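4.2 The shared table

Tables at the Pusberg office are booked for work and used for storage. Of the 185 staff who answered our January survey, 16 said they cleared a table before leaving it. We suspect the other 169 were the candid ones. Wood seems to invite this - a pale, warm top reads as a shelf.
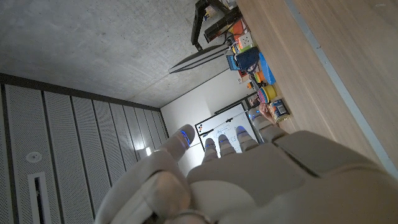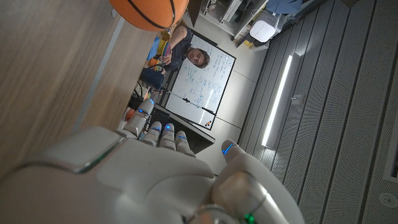
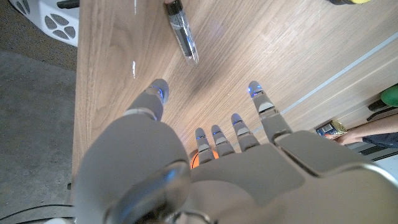
Figure 2. The wooden tabletop, three views. An orange ball is visible in the second and third.

One respondent objected that a cleared table was simply a table whose clutter had gone to someone else's, and asked that we record this under furniture, not behaviour. We have done so in Section 5.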